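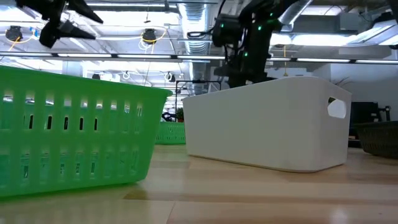
Photo: Trullmont workshop

1/3 Well friends, the basket sorting at Trullmont went a bit sideways this month. Partway through a run the left gripper quit letting go when it was told to, and it carried a basket nearly 12 inches past its spot before the stop kicked in.

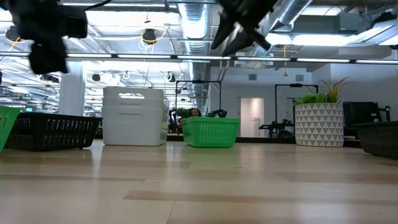 2/3 What we found
The Fleveo controller was waiting 300 milliseconds too long on the release signal. Doesn't sound like much, I know, but an arm covers a lot of table in that time!
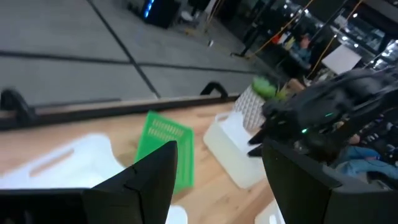
So we've cut the speed way down, and everyone stays 5 feet back until it's fixed.

3/3 Maltar is sending 2 new cables. More when they get here!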